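The sit-in that ended at lunch

I went to the protest in October, and I went hungry, which I now think was a mistake. The flyer said the occupation of the council forecourt would run from seven in the morning until the mayor came out. By half past twelve it was down to a folding chair and a banner, and the mayor, who I'm told uses the back stairs even in quieter weeks, had been at a ribbon cutting in Tusport since breakfast.

The grievance was a good one. I want that on the record before I start being rude. The council had sold the old bus depot to a developer called Bralar for what the opposition says was a song, and the papers setting out the price were stamped confidential until after the next election. You do not need to be a member of anything to find that smelly. I am not a member of anything and I could smell it from my kitchen.

So the opposition did what oppositions do. It hired a truck with a loudspeaker. It printed placards in the party colours, with the leader's face slightly larger than the word DEPOT. It handed a letter of demands to a security guard, who signed for it as he would for a parcel of printer toner. There were speeches. The first speaker called for an inquiry, the second for a full inquiry, and the third, finding the good adjectives gone, demanded the resignation of the entire council, including three councillors from his own party who had voted against the sale.

My quarrel is with what a protest is now for. As far as I can tell it is for the photograph of the protest. The organisers told the local paper there were 780 of us. I have stood in that forecourt for farmers' markets and for a very poor Nativity play, and I would have put us at 130, counting the man selling corn. I don't mind a bit of rounding up in a good cause. I mind that when the photographer left, most of the 130 left as well, and quickly, like people who have heard there's parking.

What stayed undone was the dull part. There is a public gallery in the council chamber. It has 30 seats, padded, with a view of the clock. Anybody may sit in it. The depot sale went through at an ordinary evening meeting, item 22 on the agenda, just after a report on stormwater grates, and according to the minutes there was one person in the gallery, whose name was not taken. The motion passed in four minutes. Thirty people sighing heavily through those four minutes would have done more damage than the truck did with its loudspeaker.

I put this to one of the organisers and was told, kindly enough, that you can't build a movement on stormwater grates. I'm not so sure. Half of what a council does to you it does between the grates and the adjournment. The developers know this. Bralar had somebody at every meeting for a year, with a notebook and, I'd guess, a cushion. 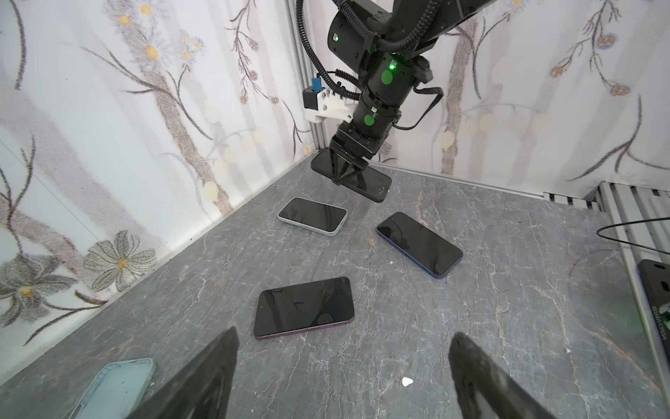
Marthinus Mahlangu wrote to me after I tried out a shorter version of this argument in the newsletter, and he was not having it. Gallery seats are lovely for people who finish work at five, he said, and he finishes at nine. He went to the forecourt on his one free morning, he held his end of the banner until his arm went numb, and he would like to know which of the councillors had ever lost a minute's sleep over a sigh. His view is that a loud morning is what working people can afford, and that the ones who left early were probably due on shift.

He has me there, at least partly. I had assumed the exodus was vanity and it may well have been the 12.40 bus. I would still ask him why the party, which has paid staff who finish at five, couldn't send two of them upstairs with a sandwich. The opposition has its own councillors in the room, too. They had the agenda a week ahead like everyone else. Three of them voted no, fair play to them, but none of them spoke, and voting no in silence is how you object to a pizza topping.

The ruling side deserves no comfort from any of this. Its response to the protest was a statement saying it welcomed robust debate, put out on behalf of a mayor who was at that moment some distance away holding large scissors. It has since announced a "listening session" on the depot, to be held after the demolition. I have asked whether the listening will be done by the same people who did the selling. I have been thanked for my question.

The next council meeting is at six in the evening. The agenda is already pinned up outside the library, behind glass that wants a clean, and item 19 is the lease on the swimming pool. The bidder is a firm called Patex, of which I know nothing, and I'd prefer to go on knowing nothing for as short a time as possible. The party has announced a march about it for the following week, by which time the lease will have been signed.

I'll be in the gallery. Marthinus can't make it, so I've promised to send him notes, and he has promised to tell me where they're wrong. There are 29 other seats, and the heating, I should warn you, is set by somebody who dislikes us.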